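4.2 Does hand-held data carry over?

We doubt the usual claim that more demonstrations fix a weak grasp policy. The Draka set has 227 of them, and the policy still closed early on shiny wrappers.
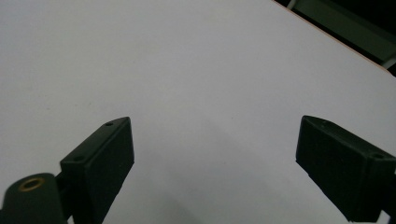 Figure 3. Jaws open over a bare stretch of white tabletop, nothing held.

Adding nearly 100 two-handed runs from Sevthorpe helped less than we expected — and only with tubs.

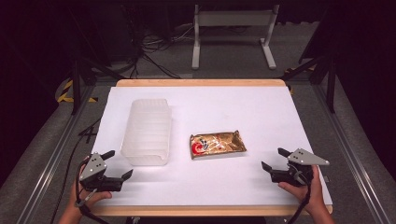
Would a larger policy network close the gap?
We saw little sign of it; the larger model made the same early closures.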